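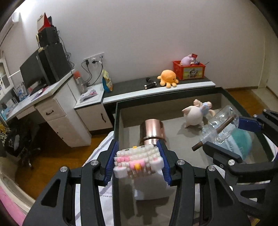
According to one buyer's comment on the maker's own order page, the Plerno kit is "a good pair of pliers sold at the price of a robot," a verdict the company has left standing and has not answered.

Plerno is a data collection kit sold by Skusier, a supplier based in Prulville. It consists of 2 hand-held grippers with padded fingers, a camera for each, and a subscription to software that turns the recordings into training material for robot arms. A person picks up and moves objects with the grippers, and the recordings are meant to stand in for hours of remote control on a real arm. The kit went on sale in January at $2,000, with spare finger pads sold separately.

Claims and criticism

Skusier describes the kit as ready to use in any home. Its sample tasks lean heavily on sorting toys, packets and other household items in and out of a bin, and critics have asked how much this says about kitchens, workshops or anything heavy. The company states that a beginner can record 280 usable attempts in a day. It has not said what counts as usable - or who did the counting.

Hung, a rival kit with a similar layout, costs less but comes without software. Owners of both report that soft toys and crumpled plastic are harder to grip cleanly than boxes, and that the wrists tire after around 2 hours. Skusier's manual mentions breaks only in a footnote.

Support

The warranty covers the finger joints but leaves out the pads, the parts most likely to wear. Recordings are stored in Skusier's own format, and export to other formats requires the higher subscription tier. As of April 11, 2024, no independent test of arms trained on Plerno recordings had been published.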